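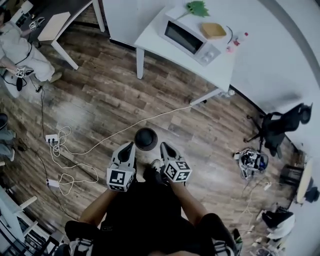

3.2 Collecting the demonstrations

We started out, like a lot of groups do, with a leader arm on the bench and a person moving it while the Stodo arm copied along. It worked, sort of. People were slow at it, and they got slower as the afternoon wore on, and most of our early recordings are full of little pauses where the operator is trying to guess how far away the cup is. So in February we dropped the leader arm for everything except the drawer task and moved over to hand-held grippers, one per hand (Figure 2).

Figure 2. Two-handed collection with the hand-held grippers. Each one has a cube with fiducial markers on its side. View from the head of the person holding them.

What I like about the hand-held setup is that you just do the thing. You squat down, pick something up off the floor, stand, walk it over to the table, put it down. With remote control that same job needed a mobile base and a very patient driver! The price you pay comes later, when you have to turn the motion of two hands into something an arm can follow. We get the pose of each gripper from its marker cube, and that's fine as long as at least one face is in view and not too tilted. When a demonstrator tucks a hand behind the other one, we lose it. Short gaps we fill in by interpolation, and longer ones we throw out (the whole demonstration, I mean, because patching the middle of a grasp never went well for us).

We recorded 130 demonstrations of the pick-and-carry task this way and kept more than 15 out of every 20-odd that a demonstrator made in one sitting. Before each sitting people got a short practice with the Brivance objects, and we didn't tell them which hand to use first. That was a mistake, or at least a headache – the policy learned to hesitate between hands, and you can see it in the results in Section 4.

A note on the room, too. We didn't tidy it. Cables stayed on the floor and the furniture stayed put, and I'd argue for doing it this way if you want the policy to run outside a lab. The earlier Masri recordings were all made against a plain backdrop, and our baseline trained on them got confused by pretty much any chair.

3.3 Replaying on the arm

Every kept demonstration was replayed open loop on the arm before training. If the replay hit a joint limit, we shifted the base and tried once more, and after two failures we dropped it. Zodance, our replay script, logs the reason for each drop, and nearly all of them were wrist limits.

4 Comments · 2 Shares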